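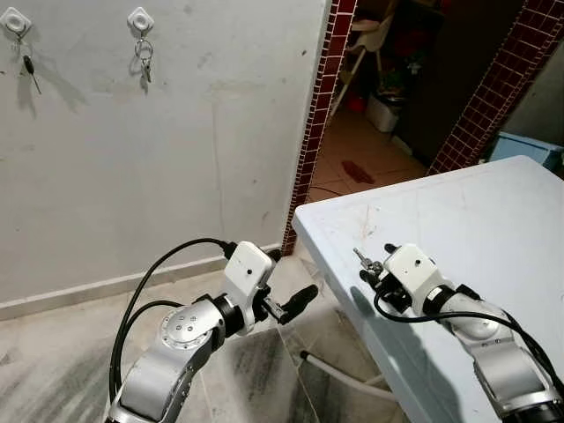

Assunto: Re: Chaves na parede da entrada
De: Samuele Lo Presti
Data: domingo, 5 de outubro de 2025

Ornella, li a proposta duas vezes e continuo sem me convencer.

Ornella Testa escreveu:
> Proponho ganchos adesivos brancos na parede, lado a lado, um
> para cada molho. Quem entra pendura, quem sai leva. Acabam-se
> as chaves esquecidas em cima da mesa. Em Skuvcombe fazem
> assim desde janeiro e nunca mais perderam nenhuma.

Nunca mais? Gostava de ouvir isso da Rebecca, que lá vai todas as semanas.

Na foto há dois ganchos ocupados, um com a chave de cabo preto e o outro com duas chaves na mesma argola. Muito bem. E a terceira argola, com a chavezinha prateada, está onde? Por cima da mesa de plástico. Ou seja, faltam ganchos ou falta hábito, e o adesivo só resolve a primeira parte.

Também não confio na cola. A parede já tem manchas e, se ninguém a limpar com álcool antes, aquilo cai. Um molho com 8 chaves, como o do armazém, eu não penduraria ali – prefiro um parafuso e uma bucha.

Outra coisa: sem etiquetas, as chaves prateadas confundem-se todas. O Byung-chul já foi a Tinthorpe com a chave errada.

Se quiserem experimentar, experimentem, mas com etiquetas e mais um gancho. A caixa da Dumel que a Imogen sugeriu fica para depois, acho-a cara para o que faz.

Samuele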